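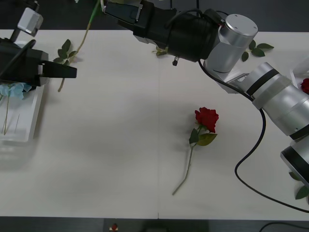 Equipment round: where the money went

The quotes for the second flower bench are in, and they have done what quotes do. Sudusari want 2,487 for a pair of grippers. Hesard want 2,053 for what looks to me like the same pair, plus carriage, plus a "commissioning visit" they decline to price until we have fallen in love.

Lucimara Aguiar has been through both and favours Hesard, on condition that the spare fingers are thrown in. Our first budget had no line for spares at all. It did have 1,044 set aside for "sundries", which went on cables before November was out.

Roses are still the biggest item after the hardware. We get through around 71 stems a week, and Esteves have stopped asking who the lucky person is. Silk ones would be cheaper – we tried them, and the leaves don't bend properly.

The Dretau bench stays as it is until spring. If your group wants a share of the new one, send Lucimara your hours before the order goes in. Wish lists over one page will be returned.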